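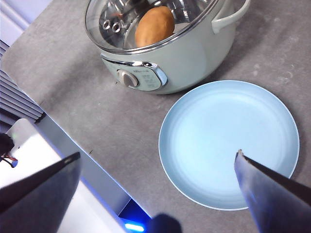

A pot with a glass lid, a plate and two gripper fingers, seen by the camera at a robot's wrist.

How a robot learns to move a pot lid
Kamgate Science Pages for Young Readers
Posted 04/03/2021

A robot arm does not know what a lid is. It has motors, and it has a computer that tells the motors how far to turn. To lift a lid, the computer must work out where the lid is and send the right numbers to the motors many times each second.

One way to do this is to write a rule for every move. That works in a factory, where each part arrives in the same spot. In a kitchen the pot may be near the wall today and near the plate tomorrow, and the old rule sends the fingers to the wrong place.

The Enatow project uses a different method, called learning from demonstration. A person steers the arm by hand while it does the job. The computer saves two things at every step: the camera picture, and the move the person made next. One full run of the job is called a demonstration. The project team recorded 593 of them.

Next comes training. A computer program looks at a saved picture and guesses the move. The guess is compared with the move the person made. The gap between them is called the error. The program changes itself a little so that the error gets smaller, then takes another picture. Training ends when more practice stops making the error smaller.

Why put a camera on the wrist?

A camera on the wrist travels with the hand. When the fingers get close to a knob, the knob looks large, and small mistakes are easy to spot. The fingers stay in view too, so the program can compare where they are with where they should be.

Glass makes the job harder. It lets the camera see what is inside the pot, and it also reflects the lights above. A bright streak on a lid changes shape as the camera moves. The program has to learn that the streak is light and the knob is something to hold.

A wrist camera also has a weak point. Close to a pot, it may see only part of it.
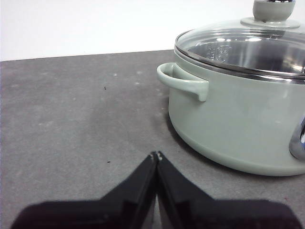

Chepkoech Rotich asked why the team did not simply give the robot more demonstrations and skip the second camera.

More demonstrations do help, but they cannot show the program something that is outside the camera's view. For this reason the team added a camera on a stand beside the counter. It stays still and sees the whole work area.

The test

The team compared two programs. Program A used the wrist camera only. Program B used the wrist camera and the camera on the stand. Each program got 90 tries at lifting a lid by its knob and setting it down on the counter. The pot was moved before every try.

Program A: 13 tries failed
Program B: 2 tries failed

Most of the failures in Program A came early in the move, when the arm started in the wrong direction and the knob left the view. Both failures in Program B were slips – the fingers closed on the knob but did not hold it.

What the test does not show

All of the tries used lids with a knob in the middle. A lid with a flat handle was not tested. The lights in the room were the same each time. Yevhen Hladun, who ran the tests, plans to repeat them in August with the lights turned down.

Words to know

Gripper: the part of a robot arm that holds things.
Demonstration: one run of a job, done by a person and saved by the computer.
Error: the gap between the program's guess and the move the person made.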